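Home | Stories | Food | Outdoors | Archive | About

Posted 2023-10-17
By the Hemberg Notebook

I'd been trying to get the baker at Ina to sit down with me since spring, and she kept telling me to come back when the tomatoes were done. So I did! She handed me a heel of rye with too much butter on it and said I had until the next batch came out.

Ina is the little bread place by the bridge, the one with the green door that sticks (push low, with your knee). She opened it with one secondhand deck oven and what she calls "a really dumb amount of confidence." Before that she did payroll for a shipping office, and she says she still dreams in spreadsheets.

"I was baking at home every weekend and giving it all away," she told me. "My neighbors started hiding from me. At some point you either stop or you get a lease."

I asked about the first winter, because people around town still talk about it. She laughed and put her hands over her face.

"I made 300 loaves for the opening. I thought there'd be a line. It snowed, the bridge was closed, and I sold 21. I ate bread soup until almost Christmas -- I can't look at a crouton."
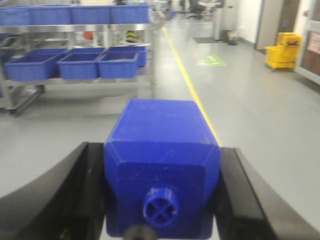

HEMBERG, October -- The morning rush was over by the time we got to flour, which is the subject she really wanted to talk about. She buys hers from Korletey, the mill up the valley, and she has opinions on every sack. The rye this year is thirsty. The spelt is "moody." She made me stick my hand in two bins and tell her which one was fresher, and I got it wrong, and she was delighted.

"Smell it, don't feel it," she said. "Fresh flour smells like a field. Old flour smells like a closet."

I'd always figured a recipe was a recipe, so I asked how much she changes from week to week. Quite a lot, as I learned over a second slice. When the weather turns damp she holds back water. When the kitchen is cold she lets the dough sit overnight and comes in grumpy to check on it. She keeps a notebook for all this, fat with tape and flour, and by her own tally she has written up 2,938 batches so far.

"It's mostly complaints," she said. "There's one page that just says 'no' in big letters. I don't remember what I did, but I clearly didn't want to do it again."

Her starter doesn't have a name, by the way. I asked, and got a look. "It's flour and water. I'm fond of it. I'm not going to throw it a birthday party."

We talked a little about money, which she's more open about than most shop owners I've met. Butter has been the worst of it. She raised the price of the morning buns once last year and felt so bad that she made them bigger, and then of course she was right back where she started. "My payroll self would have fired me," she said.

So why not grow? She's had offers. A cafe over in Drorwood wanted her to supply their whole bread shelf, and she turned it over in her head for a month before she said no. The delivery run would have meant getting up an hour earlier, and she's already up at 3.

"I like knowing who's eating it," she said. "There's a man who comes in for one roll. One! He's been doing it for years, and he always looks it over like he's buying a horse. If I had a van and a shelf in Drorwood, I wouldn't see that."

I tried to get her to name a favorite thing on the counter and she went back and forth for so long that the timer beeped. It's the seeded rye, she decided, but only the day after, toasted dark, with salt. She thinks most people eat bread too soon. She also thinks most people slice it too thin, store it in the wrong place, and are far too scared of a dark crust.

"If it looks a bit burned, buy that one," she called over her shoulder, already pulling loaves out onto the racks.

I bought that one. I also bought a bag of the morning buns, and there were fewer of them by the time I got home -- it's a long walk up from the bridge. The rye I left alone until the next day, as told, and I had it for supper with an egg on top.

Ina is open mornings until the bread runs out. Bring cash if you can, and bring your own bag.

Contact the Notebook | © 2023 Hemberg Notebook | Back to top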